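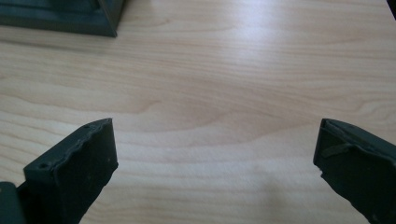
Prorkton 手持夹爪套装,用了快两个月,说说值不值

先说结论:能买,但别按官网那个价做预算。后面还有一堆零碎要花钱,我们第一轮预算就是这么爆的。

背景交代一下。我们组要做双手操作的数据采集,桌面任务,收纳、摆放、拿取这类。本来想直接上双臂,报价看完就老实了。退一步先买手持的,人拿着夹爪干活,机械臂的钱留到明年再说。十月下的单,到手一对夹爪、线、标记板、一包螺丝,一本薄得可怜的说明书。

比过的三家:

Prorkton,最后买的这个。
Skornov,做工明显好一档,价钱也高一档,交期长。
Corrigan,便宜,但只卖单只,左右手要分开配,客服回邮件很慢。

时间紧,没有每家都借来试。Skornov 试了半天,Corrigan 只看了资料,所以下面主要讲 Prorkton,另外两家的话打个折听。

【价格】

单只 900,一对就是两份钱,没有套装优惠,问了也没有。页面上写的“双手套装”只是帮你把两只放进一个购物车,别被名字骗了。备用指一副 52,强烈建议第一单就带上,单独补要另付运费,我补过一次,肉疼。

线材另外算。原装线偏短,坐着操作勉强够,站着就拽。延长线我们自己配的,没走官方。

【手感】

重量还行,连着做半小时手腕开始酸,一小时就得歇。握把偏粗,手小的同事抱怨比较多。开合顺,没有明显卡顿,回弹偏硬一点,用几天就习惯了。

夹软的东西没问题。夹细杆、薄边要练,指尖偏方偏厚,往窄缝里伸的时候容易顶住。篮子、盒子这种有边的东西反而好抓,搭着边一夹就走。新手上来建议先练篮子,再练小件,别反过来,会很挫败。

Skornov 的指头薄一些,小件确实舒服。但就为这一点多掏那么多,我们掏不起。

【指头】

重点说这个。指头是消耗品,消耗品,消耗品。做预算的时候一定要单列一行,别塞进“其他”里,塞进去审批的人看不见,到时候补买又要重新走流程。

官方说每副能用很久,没给具体数字。我们的经验是看任务,老是蹭桌面的任务磨得快,悬空拿放的慢很多。我们的做法是每 200 次操作停下来看一眼指面,边缘毛了就记一笔,影响夹持了再换。不用太勤快,换一次要重新对一遍开合零点,挺烦的。

螺丝孔不要拧太狠。说明书没写扭矩,凭手感,到位就停。我拧坏过一个,教训。

【场地和配套】

这块最容易漏。光买夹爪是干不了活的,你还需要:

一张桌子。别太大,手够得到就行。圆角的好,前臂老是搭在桌沿上,直角硌得慌。
胶带,多买,桌子位置要固定,地上要贴记号。桌子挪了一点点,前后两批数据就对不上,返工过一次。
立杆和底座。底座要重,轻的碰一下就歪。这个我们一开始买便宜了,后来重买,等于花两份钱。
遮光的帘子。看场地,窗户多的一定要。
理线的东西。扎带、魔术贴、线槽,随便哪种,但必须有。
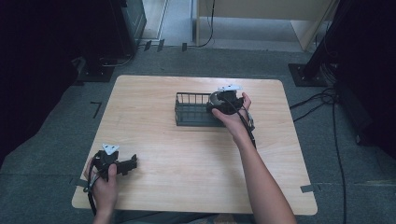

双手操作,任务物是一只金属丝篮子,两只夹爪上都装着白色标记板。

桌面颜色也提一句。浅色木纹好看,拍出来也干净,但是灯从上面打下来会反光,亮的那一片木纹都淡了。要么调灯,要么铺块哑光垫子。我们还在纠结,垫子铺了之后东西容易涩住,推不动,手感又变了。采购前最好拿块样板在现场灯下看看,别像我们一样桌子到了才发现。

线也是个问题。两只夹爪各拖一根线,顺着小臂走还好,一放松就垂到桌沿前面去,转身的时候容易勾到。官方附的腕带太松,我们换了普通的魔术贴,几块钱解决。希望下一代做无线,不过无线又要操心电池,唉。

【标记板】

白色那块小板,装在夹爪上面。安装简单,但是位置凸出来,收纳的时候老是磕。建议买的时候问清楚能不能单卖。我们问的时候说能,真要买又说缺货,等了 22 天。这期间只能单手采,进度全乱了。所以备件清单里一定加上,一边至少多一块。

【售后】

一般。发邮件第二天能回,态度不错,但是技术问题要转来转去。有一次左手那只开合读数飘,来回问了好几轮,最后是自己重新插线好的。固件更新说明写得很乱,更新前先备份参数,别问我怎么知道的。

国内代理是 Flultwood,发票、合同这些倒是利索,走单位采购的可以放心。报价单有效期比较短,你们审批慢的话记得让他们重开,我们就过期了一次,价格没变,但是多跑了一趟流程。

【预算怎么列】

把我们第二版的列法贴一下,供参考:

一、主机,左右各一。
二、备用指,按两副起。
三、标记板备件。
四、线材和腕带。
五、桌子、立杆、底座、帘子。
六、胶带扎带等小耗材。
七、任务道具,篮子盒子之类。
八、机动。

第七项别小看。道具要成套买,同款多备几个,坏了一个换别的型号,数据又不一致了。第八项一定要留,我们第一版没留,后来标记板、延长线、底座全是从别的项里抠出来的,对账对得头大。

人的时间也要算进去。操作的人要练,刚开始的数据基本不能用。我们排期的时候按第一天就能出活算的,太天真了。

【优点】

价格能接受。
双手配合好上手,坐着就能干。
夹有边的东西很稳。
拆装不难,一把螺丝刀够用。

【缺点】

握把粗,久了累。
指尖厚,小件吃力。
线短,腕带松。
备件供应不稳,这个最要命。
说明书跟没有一样。

【谁适合买】

预算有限,想先把桌面双手任务跑起来的小组,适合。只做单手的,可以再看看 Corrigan,毕竟人家本来就单只卖,不过售后要有心里准备。主要做小零件、插接这类精细活的,咬咬牙上 Skornov 吧,或者先借一套试两天再定。

打分的话,夹爪本身 4 星,配件和售后 3 星,综合三星半。明年要是加第二套工位,大概率还是买它,主要是指头和标记板能通用,不想再备一套别的。到时候会跟代理砍一下备件价,砍下来了再来更新。

2020年12月14日

补充:评论里问能不能左右手互换的,不能,两只不一样,下单的时候看清楚再付款。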